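Living with a small laundry, and learning to like it

May 25, 2025
By the Home and Garden desk

Print this article
E-mail this article

The laundry is usually the last room in the house to get any love, and I say that as someone who kept hers behind a bifold door for years and hoped visitors wouldn't ask for the mop. When we bought our place in Risden the kitchen had been done, the bathroom had been done, and the laundry still had its original concrete tub and a tap that sang whenever the neighbours flushed. We put up with it until January, when the tub finally cracked and the decision was more or less made for us.

I had grand ideas at first, naturally. I spent whole evenings looking at laundries the size of our lounge room, with a farmhouse sink and a bench long enough to land a light plane on. Ours measures 225 centimetres along its longest wall, and a good chunk of that belongs to the back door. So I got out the tape measure and a pencil, made a cup of tea, and started again with what we do in there on an ordinary morning – sort, soak, wash, fold, and lose socks.

The folding was what I'd never planned for. For years the clean clothes had gone straight onto the spare bed, where they stayed until somebody came to visit. A bench over the machines fixed that in one go, and I can't tell you how much nicer it is to fold standing up at a proper height, with the radio on and the window open. 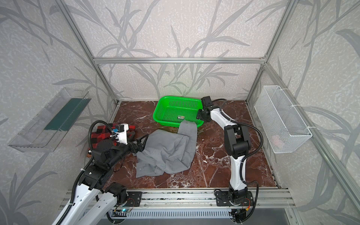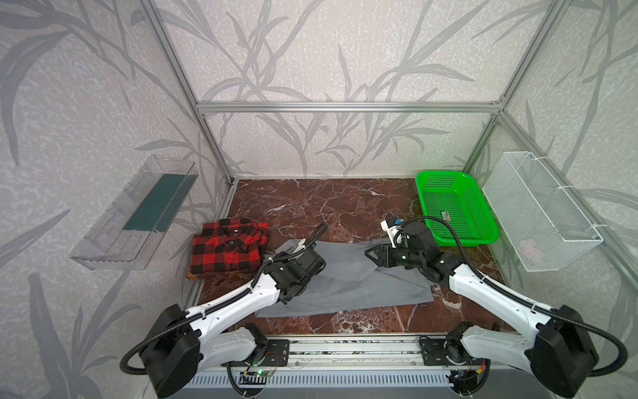 We bought the benchtop as an offcut from Griner, a stone yard out past the showgrounds, for $279, and they trimmed it to size while we waited. Do ask about offcuts if your room is small! The yard had a whole rack of them leaning against the back fence, some in colours I'd never have dared put in a kitchen.

Then came the wallpaper, and a fair bit of debate at our place. I wanted pattern and my husband wanted white paint, and in the end we papered the one wall that doesn't cop any splashes, with a washable vinyl from Haso in a soft green fern. It took 42 minutes to hang the first drop and not much less to hang the second, so if you're new to it, leave yourself the full weekend and have plenty of clean sponges handy.

Storage was the fiddly part. The tall cupboard is from Cai's flat-pack range, and it swallows the ironing board, the vacuum and the dog's towels. The lot, without the plumber, came to $472 more than I'd budgeted, mostly because of a new tap and a light fitting I fell for in the shop.

We still haven't settled on a blind for the back door. I've had three fabric samples pegged to the glass for weeks now, and I'm leaning towards the mustard stripe.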